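I got to the Mavetel open day a little early, which meant I had Femi Iyamu to myself for a good half hour before the crowd came in. He runs the hand-held gripper program there, and he talks fast, and he kept getting up to fetch things. I've put our conversation in some kind of order, because it certainly didn't happen in one.

I asked him first how a person ends up doing this. "I fixed sewing machines," he said. "My first job. You learn a lot about small parts that way." He came to Mavetel through Xinyi Tang, who had already built the first pair of hand-held grippers and was looking for somebody who wouldn't mind taking them apart every evening. That was 4 versions ago. The current one is called Tamuno, and he wouldn't tell me who picked the name!

The idea is simple enough that I got it on the first try. You hold the gripper in your hand, you squeeze, the fingers close, and a small camera on the tool records the whole thing. Later on, a robot arm learns from the recordings. "People already know how to pick up a cup," Femi said. "I'd be silly to write that down in code when I can just ask them to do it 300 times."

300 times? I must have made a face. He laughed and said the household set has 17 tasks in it, and that the goal for each one is 1,000 good tries by May. Bathroom things are his favorites - soap, toothbrushes, all that. "Soap is a great test," he told me. "Squeeze too hard and it shoots out. Too soft and you drop it. My kids find this very funny."

Visitors are allowed to try the tools, so of course I did. I was terrible. My wrist wanted to turn one way and the fingers seemed to want the other, and I chased a sponge across a table for longer than I'd like to admit (Xinyi was very kind about it). Femi says most people are like that for the first ten minutes and then something clicks. I'll take his word for it, as I ran out of turns.

We talked about wear and tear for a while too. The fingers take a beating, he said, and he'd rather swap a worn one than baby it. "They're cheap. Your time isn't." He keeps spares in an old cookie tin from Plolside and is oddly proud of the tin.

What does he want people to take home from a day like this? He thought about it for longer than any other question. "That it's ordinary work," he said. "You come in, you have coffee, you put soap in a dish. Somebody has to show the machine, and it might as well be a person who's good at it." Then the doors opened and a school group came in, and that was the end of my quiet half hour.

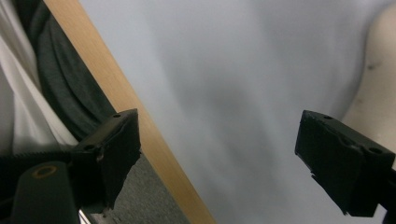

The soap task, with the yellow and white dish, is in the second of these two.
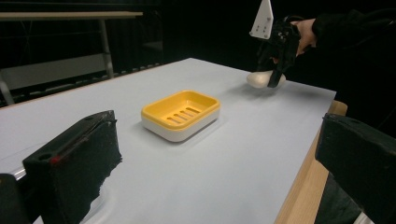 Do you need any training to try the grippers at an open day? None at all - somebody from the team shows you how to hold the tool and squeeze, and you learn the rest by doing it.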